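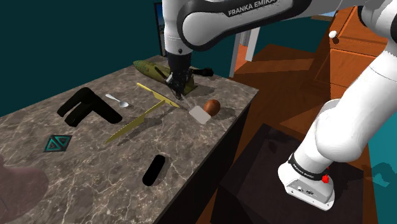 Plutmont, 13 March 2022

Back in the print shop after a good long stretch away, and oh, it was nice to smell the ink again. Man-sik had already put the heat on and laid out the blankets, so I got straight to Benvinda's edition for the Remstead show — the big linocut of the laundry lines, three colors, the one she has been carrying around in her head since her mother's street was torn down.

First thing to write down before I forget: the key block is not flat. I pulled three proofs on newsprint and every one came up pale in the lower left, and I fussed with the pressure for far too long before laying a straightedge over the block. It dips there. I packed under it with two layers of tissue and one of thin card, torn at the edges so there's no hard line, and the fourth proof was lovely all the way into the corner. Please leave that packing taped where it is! I wrote "BB key" on it in pencil.

Paper: we have 173 sheets of the cream left in the flat file, and Benvinda wants an edition of 146. That gives us 27 to spoil over three colors, and I'd feel better with more. Yu-na thinks Polishchuk still has a part pack of the same making, and she'll call them. If they don't, I'd sooner talk Benvinda into a smaller edition than mix two creams, which looks fine in the shop and awful on a white wall.

Color: the blue she liked is mostly the old Gevuncombe blue with a good lump of transparent base and a touch of black, and I mean a touch, the corner of the knife. I mixed a first batch with too much and it went the color of a wet sidewalk (it's in the jar with the cracked lid, and perfectly good for student work). Second batch is covered with wax paper on the glass shelf. The ochre I haven't started. Béla offered to do it, and he has a better eye for yellows than I do.

Registration is holding, within a hair anyway, now that the pins are glued down again. I ran ten sheets of the blue and hung them on the rack nearest the window. They were still tacky when I left, so go easy if you need the space.

Benvinda stopped by late in the day with her father's old neighbor, Kazimír Vávra, and he stood over the proof a good while and then told us which window had been whose. She wrote the names down on the back of a spoiled sheet. She's wondering now about putting them in the margin, in type, very small. I said we have the 4-line wood type and a case of ten point and not much in between — so ten point, if it happens. I'll set a line or two and see how it sits.

Still to do: wash the small brayer properly, order tissue, ask Remstead whether they want the prints framed or pinned.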